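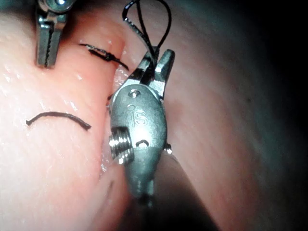

1/9
Wrist camera view from the suturing set we are recording at Plosden. Black braided thread, looped up from the open jaws of the near instrument. The second instrument is further back with its tips on the tissue. A knotted stitch lies between the two.

2/9
The target for this round is 400 demonstrations of a single interrupted stitch. One operator, one stitch, one file. We tried long recordings with several stitches in each and cutting them up afterwards took more hours than the recording did.

3/9
Thread is the hard part for the model. It is thin, it crosses over itself, and it shines where the light catches it. From one viewpoint you often can't tell which strand is in front. We log both arms' joint positions alongside the video, which helps with the jaws and does nothing for the loop.

4/9
Labels are kept short: reach, grasp, drive, pull, wrap, tighten, cut. Tihomir Popescu wanted 17 phases. We tested that on a small batch and two annotators couldn't agree on where half of them started.

5/9
Glare. Anything moist throws bright spots all over the picture, and they move when the camera moves. An early model learned to follow them. We now vary the lamp angle between sessions and write the setting into the file header.

6/9
Failed attempts stay in. Dropped thread, slack knot, second try at a grasp. They get a flag and a time stamp. Of the first 70 files, 47 had at least one flag — higher than I'd guessed, and more useful to train on than a clean set.

7/9
Eusebio Ñahui has rewritten the sync check. It compares the camera clock with the arm clock at the start and end of each file and rejects anything that has drifted. Before that we were finding the drift by eye, late.

8/9
Still open: how to score tension. We have no force reading at the jaws, so the annotators judge it from how the tissue puckers. I don't trust those scores yet and they are left out of training.

9/9
Next batch starts in May with a different operator. Same stitch, same labels, same header. If the file format changes before then I'll post the new field list under this one.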